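Help Board > Kitchen & Dining > Kids' Dishes > Sorting and stacking plastic cups and bowls

Need some help with plastic dishes. Got a pile of mixed cups and bowls, all different colors, and no two people in this house put them away the same. Cabinet shelf is small. I spread them on the table Monday and tried to make sets, gave up. Most came from Zevar, a few are Irnus I think, no marks on the bottom.

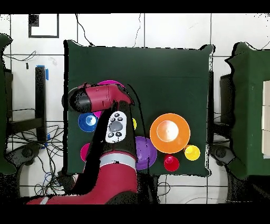
Should I sort by color or by size?

Size. Color looks cute for a day and then you have a cup sitting in a bowl it doesnt fit.

More details: shelf is pretty shallow, I can't go too high. Also a few of the bowls get stuck together and I end up prying them apart with a butter knife.

Answer 1 (5 votes)

Bowls and cups apart, always. Line everything up first so you can see what you own. 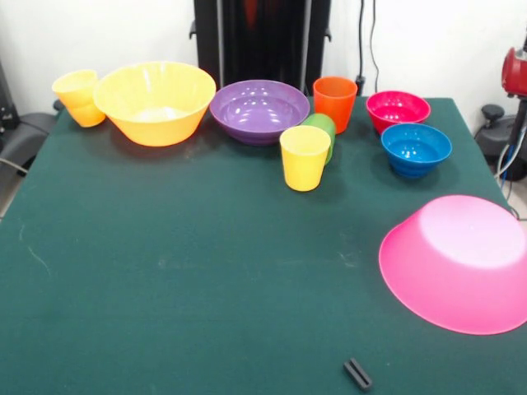

Then biggest bowl on the bottom and work up from there. Cups go in their own stack, two short ones if the shelf is low. If a cup leans its in the wrong stack, pull it out and try the next one. For stuck bowls put a folded paper towel in between. Don't use the knife, you'll gouge the rim.

Answer 2

just get a bin. I bought the Pasosus one and threw everyting in, kids grab what they want. done

Answer 3 (2 votes)

Disagree on the bin, they get scratched up. Check the big ones before you plan the shelf, the wide ones eat all the room. We keep our largest on top of the fridge.
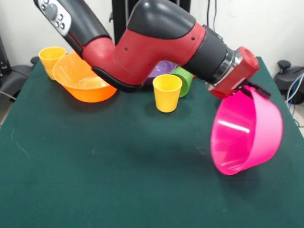
Pink bowl, tipped on its side

And let them dry all the way before stacking. Trapped water is half your sticking problem.

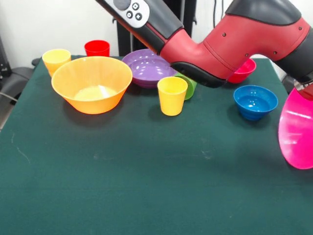 Related: Plastic bowls smell after the dishwasher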